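Back on Campus: Notes from Visiting Day at Dondwood Seminary

I drove up to Dondwood in April expecting a polite tour and a sandwich. I came home with two notebooks full, a parking ticket (my own fault, read the sign by the chapel) and a real itch to go back to school!

Visiting day is open to prospective students, alumni and anyone from a partner congregation. I went as all three, more or less. I finished the certificate program years ago, I have been thinking about the full degree, and our pastor wanted someone to look at the new field education setup before we agree to host a student.

Check-in was at 8:30 in the Nartey Building, which was still a row of offices when I was here. Now the whole ground floor is one long gathering room with a kitchen at the back. Amerley Baidoo from admissions was at the door learning names, and she still had mine right at four in the afternoon. They had planned for 200 visitors and got 231, so there was some cheerful hauling of chairs from the classrooms.

Morning worship was led by second-year students, and it was wonderful. The chapel has kept its old pews and its old echo. A student preached on the road to Emmaus for twelve minutes and sat down, and I wanted another twelve. The choir sang two pieces without accompaniment, and the second one had people in the balcony on their feet before it was over.

After that we could sit in on a class. I picked Introduction to Pastoral Care with Dr. Comfort Bawa, and if you are going next year, pick that one. She doesn't lecture at visitors. She put us in pairs with her regular students and had us practice listening to somebody for four minutes without fixing anything. Try it, it's hard! My partner was a retired bus dispatcher in his first year, and he was far better at it than I was. Afterward Dr. Bawa spent a long time on silence -- how long to leave it, and what to do with your hands.

The library tour was shorter than I would have liked. The Jekutden Collection has moved upstairs and finally has proper shelving. It holds nearly 500 hymnals and songbooks given by one family, many with penciled notes from the choir directors who used them. I found one with "slower, please" on almost every page. You can't check them out, but you can sit with them at the long reading desk by the window, and I did until the guide came looking for me.

Lunch was chicken, greens and a very good peach cobbler in the Nartey room. I ended up at a table of people working on the Dimine Project, the new field education program I had been sent to ask about. Each student spends two semesters with one congregation, usually a small one, and meets every other week with a group of lay members who give feedback. They have 25 congregations signed up so far. I asked what happens when the match is a bad one, and they gave me a straight answer: it has happened twice, and both students were moved before midterm.
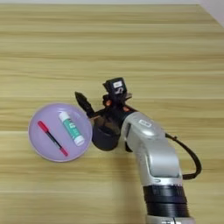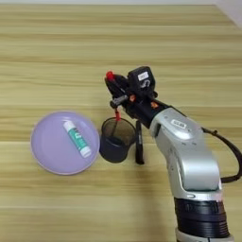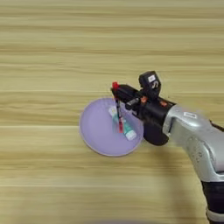 A lavender plate on a light wooden tabletop

The afternoon was money and housing, and I was glad to see how many people stayed for it. The financial aid session went through a sample budget line by line, books and gas included. Evening students can now take the whole first year after 5:30, which would have made all the difference to me back then. Housing is tight. If you need a room on campus, apply early and call to check that your form arrived.

We closed back in the chapel with questions from the floor. Someone asked the faculty panel what they wished new students would bring with them, and Dr. Bawa said a calendar and a friend who will tell them the truth.

I have recommended that our church host a student next year, and I picked up an application for myself on the way out. It's sitting on my kitchen counter with the first page filled in. If anyone from our congregation wants to ride along next April, let me know -- I have room for three, and I'll park in the right lot this time.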